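Subject: Re: [plillham-walks] Packing list for the Kotian ridge trail?
From: Hrefna Norðdahl
To: plillham-walks

> Hi all, first long trail for me and my sister this fall. We have the
> Kotian ridge route on our list, hut to hut, and I have no idea how
> much to carry. Is the full 62 miles too much for beginners? Also, does
> anyone know if the spring at Stenier is still running in September?
> My pack already feels heavy and I haven't put the food in yet.

Oh, you two are going to love it! I walked the whole thing last September and I still bore people with it at dinner.

The 62 miles sound worse than they are. The first stretch out of Plillham is old railroad bed, flat as anything, and you can get a lot done before lunch. After that it climbs nearly 1000 feet to the Stenier hut, but it's a kind climb, long switchbacks under beech trees, and there's a bench at almost every turn (whoever put those in, thank you). If you want a way out, the bus stops at the foot of the dam, a bit past the halfway mark. You could walk to there, see how your feet are doing, and decide over a cup of coffee.

The spring was running when I came through, but thin. I filled 2 bottles and it took forever. The hut has a rainwater tank as well, so bring tablets or a filter and you won't have to worry.

As for weight, my best advice is to lay everything out on the bed the night before and put a third of it back in the closet. I did this and STILL carried a second sweater that never left the bottom of the bag. The huts have blankets, plates, pots and a stove, so leave all of that at home. Food for two days is plenty because the shop at Trorkudex sells bread, cheese, apples and the best ginger cookies I've ever had.
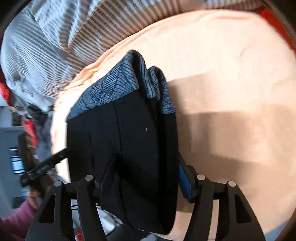

Black pack, leaf print along the top edge

You don't need a huge pack for this. Anything that sits well on your shoulders will do, and please walk around the block with it full before you leave! Socks matter more. Take wool ones, and change them at lunch even if you don't feel like it.

Oh, and the stairs! Between Trorkudex and the lake there are 108 stone steps down through the gorge, and they get slick after rain. Go slowly, hold the rail, and stop on the landing for the waterfall. I stood there so long my tea went cold. We had the place to ourselves apart from a dipper bobbing on the rocks, and I'd go back for that little bird alone.

One more thing about the huts: the Stenier one fills up early, so try to be there by 4 p.m. if you want a bunk near the window. The sunrise from that side is wonderful.

Which direction are you walking? I went north to south and had the sun in my face most of the day, so next time I'd try it the other way. If you want my hut notes I can type them up and send them to the list, they're only in pencil right now.

Hrefna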